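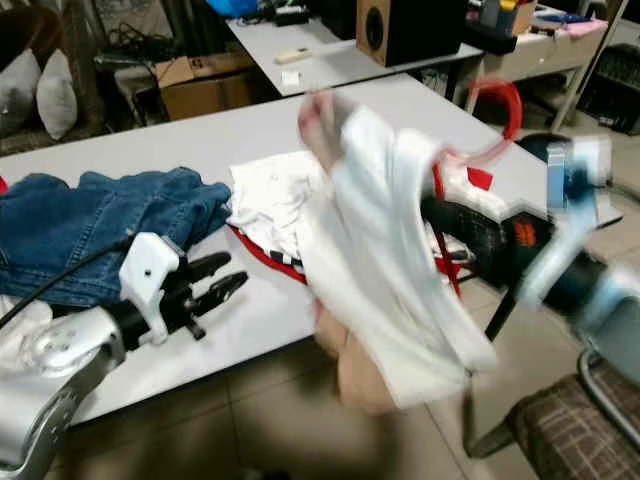 Open day at the Vevlow garment room, Grollham

Saturday 01/08/2026

Vevlow opened its garment room to visitors for the day and I went along for the morning session. I run a small op shop and spend a good part of every week sorting, folding and hanging other people's clothes, so I wanted to see how a place that handles clothing all day sets itself up. Entry was free but you had to book. The room is on the ground floor behind the Vatura building, a short walk from the number 84 bus stop.

The sorting table

Most of the morning was spent at the long white table. Clothes go on it in piles by type and colour. There was blue denim at the left end and a heap of whites in the middle, with a red piece and a bit of black-and-white striped trim caught under the whites. That happens in my shop too. One red thing goes into the whites and you find it at the bottom of the pile.

The white top is a good idea. My own sorting bench is dark timber and I miss marks on navy and black all the time. On a pale surface the faded patches on a pair of jeans are easy to see, and so is lint. The drawback is that white clothes are harder to tell apart on it, and for those the advice was to pick each piece up and let it hang before deciding where it goes. A cloth held up by one end shows its shape much sooner than one spread out in a heap.

A second white table stands behind the first, with a speaker on it. The floor is beige tile all through, easy to sweep. I would want a mat to stand on after a couple of hours. There is a chair with a brown plaid seat near the table and I was glad of it by half past eleven.

The session notes gave a simple order of work:

1. Empty the bag onto the table.
2. Pull out the denim and anything heavy.
3. Put whites together and check under them for strays.
4. Shake out each piece before folding or hanging.
5. Fold knits. Hang the rest.

I do most of this already, except step 4, which I skip when the shop is busy.
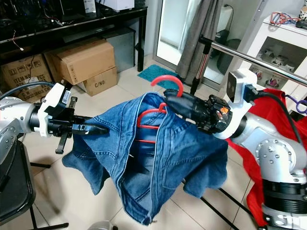

Hanging denim

The second half was about hangers and the rack. I have always folded jeans and stacked them on a shelf, where customers pull out the bottom pair and leave the rest in a mess. At Vevlow they go on plastic hangers. The jeans I looked at were on a red one, with the lower bars showing through the open waist and the legs falling in loose folds. Zip, side seam and stitching were all in plain view, and those are the parts people check before they buy.

The rack has a chrome rail on a black and silver pole. A red garment was hanging down a long way towards the floor, so long items need some thought if your rail is low. Mine is, and I will have to raise it.

The rest of the room is more lived in. Cardboard cartons are kept under a black desk, there is a teal bath mat in front of the sliding glass door, and a white cabinet has small figurines on a shelf.

Getting there and costs

Parking is limited. The lunch place next door, Hồ, does a good noodle soup and was full by noon. Hangers were on sale at the door in boxes of 100, and I bought one box – red, to match theirs. The next open day is in January and runs for 7 hours, with bookings through the front office.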